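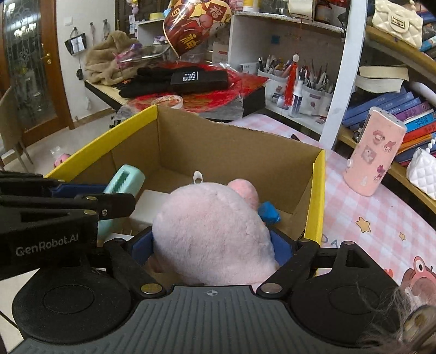 Re: [keltley-robotics] Open day in Nundwood, who is going and what did you see

Hello all,

Iraís asked for a report, and I promised one in the train, so I write it now while my notes are still readable. I was at the open day of the Dudás lab in Nundwood in January 2024, together with two colleagues from Sodska. My questions were mostly practical, so please do not expect a technical paper.

The demonstration

The main part was the collecting of demonstrations with hand-held grippers. The task on the program was "put mixed household things in a box". The box was a normal cardboard one, open at the top, and the things were chosen to be different from each other: soft toys, small boxes, something hard and round. The large pink plush was the one I watched the most. With the two blue pads pressing on its sides it is still a big thing to bring over the box, and the loop tag stands up behind it, so I kept wondering if a policy would learn to care about the tag or to ignore it. I asked, and the answer was that they do not know yet.

The second gripper comes from the left side, and it has GenRobot.AI written on it in gray letters. I did not ask about the price, I am sorry. Somebody else from this list wanted to know it, but there was a line of people behind me.

The room was full of things: books, bags, pens, a red and gold decoration hanging from above. I liked this. In our own lab we have one gray table and one lamp, and then we are surprised when the model fails in front of a bookshelf. The table next to the box had a pink-and-white checked cloth with printed stars and figures, and one visitor said that such a pattern must be difficult for the tracking. The host answered that a plain white table is worse for them. I would like to hear from people here who tested both.

Some numbers

I wrote down only what was said aloud. They had 1524 recorded episodes before the open day, and 847 of them were kept after the review. This means that nearly half was thrown away, which I find a lot. The most common reason was that the operator looked somewhere else and the hand went out of view of the camera. The second reason was that the object was already touched by the other hand when the recording began. One full review of an episode takes around 5 minutes when two hands are used, because each side is checked separately.

My own try

Visitors could try it, and I had 14 attempts in the practice corner. My first ones were bad. I closed the fingers too early and pushed the toy away, and two times I hit the edge of the box with the housing. After this the host told me to move slower than I think is natural, and to stop shortly before closing. It helped. What I did not expect is how much I missed the feeling in my fingertips. With a hard object you notice when it is held. With a soft one I noticed almost nothing, I had to look at the pads and see if the fur was pressed in.

My colleague is left-handed and she had no trouble, so the question from last month about left-handed operators can be closed, at least for this type of task.

What I would change

The explanation was given at the beginning, when we had not touched anything, and most of it I understood only later. I would put it after the first try. Also there was one practice corner for all visitors, and the wait was long. Apart from this it was a friendly day and the people answered every question with patience — mine also, and I had many.

There will be another visit in April, in the same building. I have no registration link at the moment. If I receive it I will send it here.

With kind regards from Sodska,
M.

----- Original message -----
From: Iraís Ventura
To: keltley-robotics
Subject: Open day in Nundwood, who is going and what did you see

Hi everyone,

I can't make it to the Dudás open day, I have exams to grade. If anyone on the list goes, could you write a few lines for the rest of us? I would mainly like to know:

Do they show two-handed tasks, or one hand only?
How many recordings do they throw away, and why?
Is it hard to handle soft objects for somebody who never held the gripper before?
Can left-handed people use it?

Long answers welcome. We are planning our own sessions at Keltley and I would rather learn from their mistakes first.

Thanks,
Iraís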